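An afternoon at the Zunel open day

Posted Monday, August 3, 2026

If you missed the bus to Zunel's open day last month, I'm sorry to say you missed a good one. We had 33 people signed up from our club and the Lindsay group together, which filled the bus nicely, and hardly anyone looked at a phone on the ride home because we were all still arguing about blocks.

Zunel has the upstairs floor of the old Fakemell building, the one with the loading dock facing the tracks. They make control software for robot arms, mostly for small shops that handle a lot of odd little parts, and twice a year they open the doors and let people ask whatever they like. I went two years ago when it was still one big room and a coffee pot. They've spread out quite a bit! There's a proper demo area now, a workshop at the back with a drill press I would happily take home, and a long room full of screens where the simulation work gets done.

That long room is where I ended up spending most of my time. I had expected to breeze through it on the way to the real arms, but they had a practice task running on the big screen and it pulled everybody in. The whole job is picking and placing small cubes on a tabletop. A toddler could do it, and that was the first thing somebody in our group said out loud. Our host laughed and handed over the controls, and then we all got to find out how hard it is to bring a gripper straight down over a little cube without knocking it sideways.
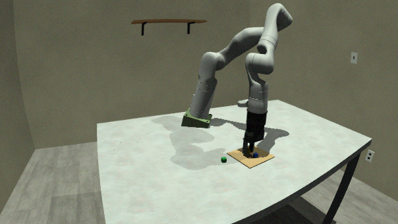

The software they use for this is called Pridik, and the part I liked best is how much fuss goes into making the pretend room behave like a real one. If you nudge a cube, it slides. If you pinch it off center, it twists in the fingers. You can move the light and the arm's shadow falls somewhere else, and that matters a lot when the controller is working from a camera view, since a dark patch on the table can look like an object to a program that hasn't seen enough of them. They can change the color of the cubes, turn a board to a new angle, shift the starting positions, and run the whole thing again before you've finished asking your question.

We were each given 9 tries by hand. My best attempt got the cube up and over and then I let go too high, so it bounced and rolled right off the table. There was a cheer anyway. One of the Lindsay people, who told us she had never touched a game controller in her life, was better at it than any of us, and she got a round of applause that you could hear from the workshop.

After that they switched over to the trained controller, and we watched it do 19 runs in a row. It missed 2. I found the misses more interesting than the rest, to be frank. On one of them it closed its fingers a hair too early, came up with nothing, and carried on to the drop-off point as if all was well. Our host said that's a very common kind of failure and they spend a lot of their week on it, teaching the thing to notice that its hand is empty and go back.

Then it was on to the real arms, with safety glasses for everyone. They run slower than you'd think, at least with visitors in the room, and they're quieter too. I'd go back just for the sound of the wrist turning, a sort of soft zip. Questions were welcome the whole way through and we got straight answers, including a few of "we don't know yet," which I always like to hear from people who do this for a living.

A few practical notes for next time. The next open day is in October, and the date will go in this newsletter as soon as Zunel confirms it. There is an elevator, but you have to ask for it at the dock door. Parking is tight, so please take the bus if we run one again. Kids are welcome in the simulation room and can have a turn at the controls. And bring a sandwich, as the snack table was picked clean by two o'clock and I believe our group was mostly responsible.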